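Visit report: the open lab at Berkden
February 2021

Print this page | E-mail this page

The Flemwood group opened its lab at Berkden to visitors again and I went along with Kálmán Katona. The bus from the station is the 865, and it stops at the gate. Entry is free but you sign in at the desk.

Most of our time went to the two-arm bench. An operator shows the robot a job by remote control, moving both arms through it, and the motions are recorded so a program can learn from them. The job has to do with sorting small electrical parts and a tray. The group has 3867 recordings so far, 976 of them made since the new year. 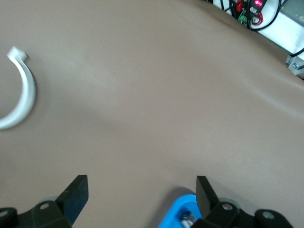 View from the gripper, Berkden bench.

The operator works partly from a picture like this one. We were told that new people watch the fingers too much and forget the rest of the arm. They get 38 practice runs before any of their work is kept. Bad runs are marked and stored separately.

I asked about guiding the arms by hand. They do that too, on a single arm in the next room, but they find it tiring for long sessions and your own hands get into the camera view. For two arms they stay with remote control.

The table has a blue tray near the middle, with parts lying out to the left of it and a metal box to the right. 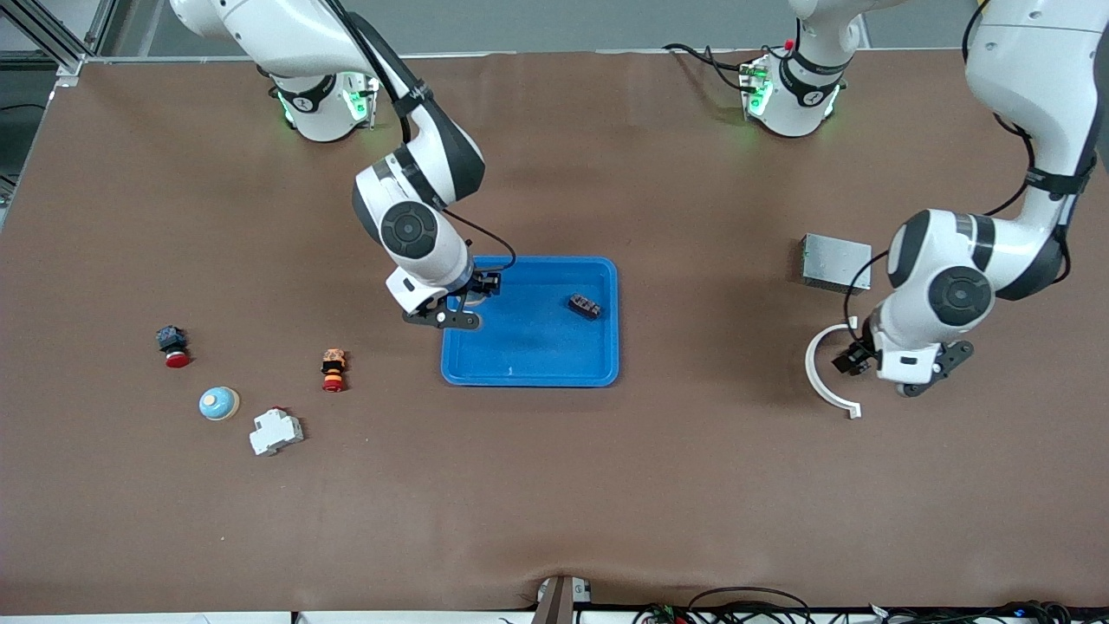

Rantala asked whether a slow, careful run teaches the robot more than a quick one, and was told that an even pace matters most, as long pauses get learned along with everything else.

We left after the talk on Pleltunex, their recording software. Coffee is in the main building.

Print this page | E-mail this page

Comments

mdk: Do they let visitors try the controls?

Kálmán Katona: Only the single arm, and there was a line.

tess_r: Is the 865 running in the evening?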